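Progress report, 06/03/2021
Drolholm collection site – second report to the Kisside fund
Cc: Maysoun Nassar

Where we left off: the first report promised you 2000 usable examples by the end of June and a room to record them in. We have the room. We have 866 usable examples. The rest of this report concerns the distance between those two numbers.

## What counts as usable

Csenge and I spent a good part of the spring arguing about this, and the definition is now one page long, down from six. An example is one complete attempt at one task, picked up and put down, with the gripper's position known all the way through. If the tracking drops out, the attempt goes in the reject folder. If the person forgets to say which task they are doing, it also goes in the reject folder. The reject folder is in excellent health.

Failed grasps are kept, provided they are labeled as failed. Randa fought for this and she was right. The first model we trained had seen only successes and behaved accordingly: it closed its fingers on air and carried the air to the bin with great confidence.

## Hand-held collection

The change you approved in your last letter (moving from teleoperation to the hand-held grippers) has been made. People pick it up fast. Abla was recording clean attempts before lunch on her first day, while I needed most of a week and still hold the tool like a hair dryer.

The shape of the tool matters more than I would have guessed. People reach with it the way they reach with a hand, so we get the small corrections on approach that the old joystick data never had. We also get every bad habit of every arm in the building. Two of us come at everything from the left, and the model has started to as well.

Small objects are still the weak point. Anything thin lying flat on a pale surface gets nudged along until it meets an edge, and the labelers then have to decide whether that was a strategy. We now label it "push to edge" and treat it as one.

## Things that went wrong

- The clock on one recorder drifted. Nearly a week of attempts had video and position that disagreed with each other. Abla recovered part of it with a script she has asked me not to describe as elegant.
- The Abou Jaoude order of replacement finger pads came in the wrong size. The right ones arrived after we had sanded the wrong ones to fit.
- Rekwood, who do our labeling, changed their upload format without mentioning it. We learned of this from the upload.

## Money

Equipment is under budget. Labeling is over, by an amount that makes the equipment figure less impressive. The sheet is attached to the email. Please look at the second tab, as the first is a draft I can't seem to delete.

## Next

We'd like to move the deadline for the full set to the end of the next quarter and add 2 tasks: opening a drawer, and handing an object to another person. The second one needs its own safety note, which Maysoun has in draft. I would also like to retrain on what we have before collecting more, so that we find out what is missing while there is still time to record it.

I need a yes or no on the extra labeling hours. A maybe is what we have been working from so far. 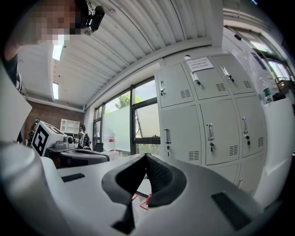
Hiba Qudah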